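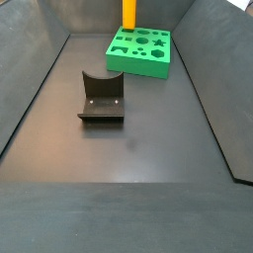 **Do we keep the runs where the first attempt at the hole misses?**
We keep them, tagged as recoveries, provided the bar ends up seated without anyone reaching in.

That was the question carried over from the March meeting, and it is now settled for all insertion tasks.

## Koria data collection — minutes

Started 2:00 pm in the Starby room. Operators, labelling and training were all represented. Previous minutes accepted with one correction: the Ulus machine was listed as offline when it was only waiting on a calibration file.

### 1. Insertion task

- The yellow bar and the green foam block stay as the main pair for this round. The square cutout at the back left is the first target.
- Target is 60 accepted runs per start position. The first position has 50 and will be finished before the block is moved.
- The black holder stays fixed to the same spot on the floor for the whole round. Moving it between sessions made the earlier set hard to use.
- Training asked for more variety in where the block sits. Agreed, but only between batches. Operators are to write the new position in the log before the first run.

### 2. Rejected runs

Labelling rejected 11 runs from the last batch. Most had the recording stopped before the bar was released, so there was no clear end state. Operators will now hold still for 3 seconds after release and then stop the recording.

There was some discussion on whether a bar left leaning in the hole counts as seated. Labelling says no. Operators felt this was harsh on runs where everything up to the release was good. Those runs will be marked "partial" and kept in a separate folder — training can decide later if they want them.

### 3. Camera and lighting

The fixed camera is not to be adjusted during a batch, even slightly. If it gets bumped, end the batch and start a new one.

Reflections off the grey panels change through the afternoon. Training does not mind some change but wants it noted. A light setting field will be added to the log sheet. Wipe the floor of the enclosure at the start of each shift.

### 4. Moreira format

The Moreira exporter drops the recovery tag when files are merged. Until it is fixed, export batches one at a time and don't merge.

### Actions

- Operators: finish the first start position, then shift the block.
- Labelling: go back over the older misses and apply the recovery tag.
- Training: send a short list of block positions they want covered.
- Software: fix the tag problem in the exporter.

Star and hexagon pieces held over to the next meeting. Closed 2:50 pm.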